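Why Does a Big Bowl Go Bong?

Have you ever tapped a big mixing bowl with a spoon and heard it hum? Then you tapped a little cup and it went ting instead. Same spoon, same hand, and two very different sounds! Let's find out why.

Every sound starts with a wiggle. When you tap something, it shakes back and forth, much too fast for your eyes to follow. That shaking pushes on the air, the air pushes on more air, and before you can blink, the push has traveled all the way into your ear. Grown-ups call the wiggle a vibration.

Now, big things usually wiggle slowly, and slow wiggles make low sounds. Small things wiggle quickly, and quick wiggles make high sounds. It's a bit like a big dog and a puppy – you can tell which one is barking from the next room.

What a thing is made of matters too. Metal likes to keep on wiggling, so it rings. Wood stops sooner, so it goes tock.

My neighbor Melaniia Dmytriv once played a whole birthday song on 17 pots and bowls, and I can tell you that her cat did not stay for the end of it.

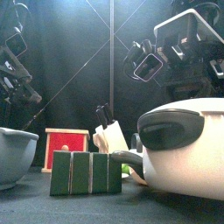 A large mixing bowl and a row of four green blocks. Which would you tap first?

Try it yourself! Ask a grown-up for 3 bowls of different sizes, turn them right side up, and tap each one gently on the rim. Then hold the rim with your fingers and tap again. Did the sound get shorter? Your fingers soaked up the wiggle – and when the wiggle stops, the sound stops too.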